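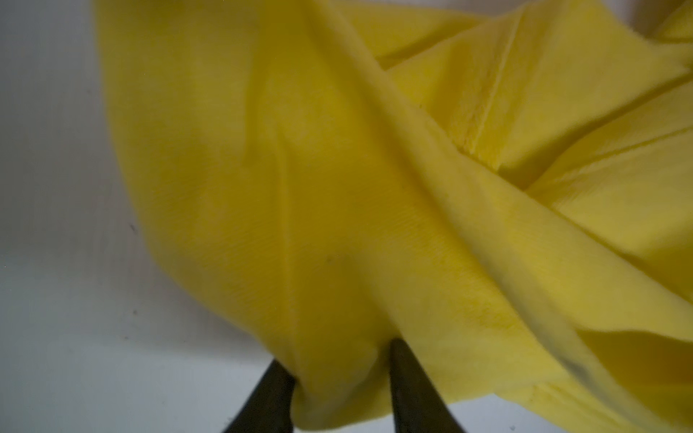
Ticket 112: Laundry booking system, residents' accounts
Site: Plosley Court, shared laundry
Status: Closed
Handled by: Olga Loureiro, Resident Services Systems

Summary of report
Residents at Plosley Court reported that evening bookings made through the Drondex portal did not appear on the display panel outside the laundry. In several cases two households arrived for the same slot. The portal showed both bookings as confirmed.

Initial checks
The portal was reachable from the office and from a resident account. Test bookings for the morning were displayed on the panel within one minute. Test bookings for 7:00 p.m. and later were accepted by the portal but were not displayed. The panel was restarted at 9:20 a.m. with no change.

The network connection between the panel and the building controller was tested and no errors were recorded. The panel at Jernside House, which runs the same software version, displayed evening bookings correctly. The fault was therefore treated as local to Plosley Court. 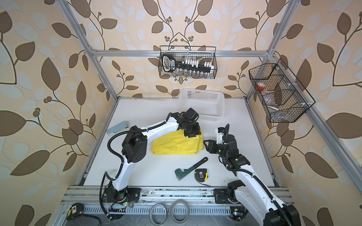

Can a resident still use a slot that is missing from the panel?
The confirmation message from the portal is sufficient. Where two residents hold a confirmation for the same slot, the earlier confirmation takes priority and the office will offer the second resident another time.

Findings
The controller log contained 39 rejected updates for the Plosley Court panel. All of them concerned slots beginning at or after 7:00 p.m. The rejection code indicated that the slot fell outside the permitted hours of the room.

The opening hours held in the portal and the opening hours held in the controller did not match. The portal listed the laundry as open until 10:00 p.m. The controller still held the former closing time of 7:00 p.m. The hours were extended in May, and the change was entered in the portal only. The Jernside House hours were not changed at that time.

A second fault was found during the review. When the controller rejects an update, the portal does not receive the rejection and leaves the slot open to other accounts. This explains the double bookings. The matter has been referred to Holzer, the maintenance contractor, under a separate ticket.

Action taken
1. Closing time in the controller changed to 10:00 p.m.
2. Panel cache cleared and panel restarted.
3. Rejected updates sent again from the controller queue.
4. Duplicate bookings identified and the affected residents contacted by the office.

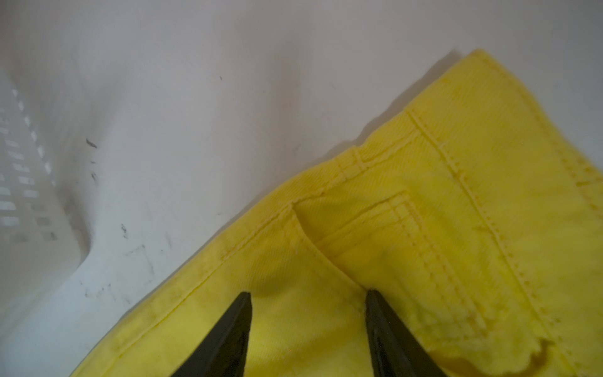
After the restart, 5 test bookings were made between 7:00 p.m. and 9:30 p.m. Each was displayed on the panel, and a second booking for the same slot was refused by the portal. The test bookings were then deleted.

Residents who were charged for a slot they could not use will receive a credit on their next monthly statement. No application is required. Questions about a credit should be sent to the Resident Services office and should quote the ticket number.

Note for site staff
Any future change to laundry hours must be entered in both the portal and the controller until the Holzer ticket is resolved. The controller setting is located under Rooms, Permitted Hours. A panel restart is required before the new hours take effect.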